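Surketti brings its harvest dances indoors at Flosdale this February

I've been going on about Surketti to anyone who'll stand still long enough, so you can imagine the noise I made when the email came through from the Grurnham Arts Center. They're coming back! 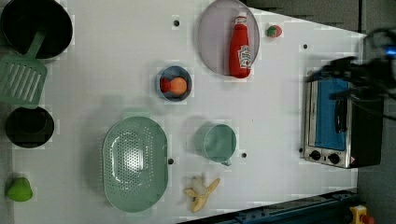
Pots, a green slotted spatula and toy foods on a white tabletop.

The company will dance four nights in February at the Flosdale, the old grain hall on the river side of Grurnham, with a new full-length piece called Chamoun. It's built out of the harvest line dances that the group has been collecting from hill villages for years now, and it runs a little under two hours with a break in the middle. Curtain is at 7:30 p.m. and latecomers get held in the lobby until the second dance, so park early (the lot behind the hall fills up fast, and the street spots are all permit-only after six).

If you haven't seen Surketti before, there are 11 dancers and a small band that sits right on the stage with them, drums on one side and fiddles on the other. The steps are low and quick, lots of heel work, and the arms hardly move until all of a sudden they do. I saw them two winters ago in a school gym with terrible lights and I still came home humming.

Chamoun is a bigger show than that one. The first half follows a single day of field work from sunrise on, and the second half is the party afterward, which I'm told gets pretty loud. There are new costumes too, dyed in deep reds and worn with the heavy leather belts that the older dances call for. The belts have little bells sewn along the bottom edge and the dancers play them like another drum.

The Flosdale only seats 155 for dance, with the risers pulled in to make room for a wider floor, and the last time the company was in town people were turned away at the door. Tickets are on sale now at the arts center box office and online. Students get in for half price with an ID, and kids under five are free if they sit on a lap. I'd go for the side rows myself, because you're close enough to see the footwork and you don't get a tall person's head in the way.

One more bit of news I was happy to hear: there'll be a free afternoon class in the lobby before the final show, open to all ages, no partner needed. Wear flat shoes with a hard sole if you own a pair. They're teaching the closing circle dance, and anyone who learns it gets invited up onto the floor that night for the last number. I've already signed up, bad knee and all.

The box office opens at noon and picks up the phone until 5 p.m.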